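Tanura Early Reading Collection: Data Card

Version date: Monday, September 25, 2023

Summary

The Tanura Early Reading Collection brings together short written logs kept by parents and other caregivers who read aloud to children under the age of three. It contains 3,118 log entries from 209 households. The collection was prepared by the Stumodau office for people who study early language, library outreach and family routines.

Contents

Each entry covers one reading session. It gives the child's age in months, the time of day, the length of the session in minutes, the type of book (board, cloth, picture or other) and the room in which the reading took place. A free-text note is present in 818 entries. Notes vary a great deal in length; many consist of a single phrase, such as "fell asleep on page four" or "wanted the duck book again."

Titles of books are recorded as the caregiver wrote them. Spelling has not been corrected, and the same book may appear under several titles.

Room field

Caregivers chose from a fixed list: bedroom, living room, kitchen, outdoors, travel, other. Kitchen sessions account for 466 entries, most of them logged before the evening meal. Where a caregiver named two rooms, the first one was kept.

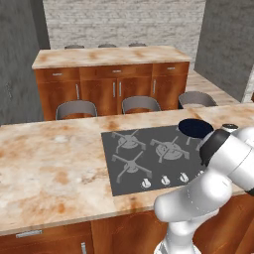 Kitchen island with gas cooktop, computer rendering.

Collection

Households joined through the Kamel parent groups in April and kept logs on paper cards, which were returned by mail and typed twice by separate staff members. Differences between the two typed copies were settled against the card. Cards that could not be read were left out.

Children's names, street names and the names of day care centers were removed from the notes before release. Ages are given in whole months — birth dates were never collected.

Known limits

The households chose to take part, and most were already reading aloud on a regular basis. The figures should not be used to estimate how often families in general read to infants. Session length was judged by the caregiver and tends to fall on multiples of five. Entries in languages other than English were kept in the original and have not been translated.

Files

entries.csv — one row per session
households.csv — one row per household
notes.txt — free-text notes, keyed by entry number
fields.txt — definitions and permitted values

The files open in any spreadsheet program. The Skundex reader may also be used, provided that the text encoding is set to UTF-8.

Terms of use

The collection may be used for research and teaching at no charge. Users may not attempt to identify any household. Corrections should be sent to the Stumodau office with the entry number and the name of the field concerned.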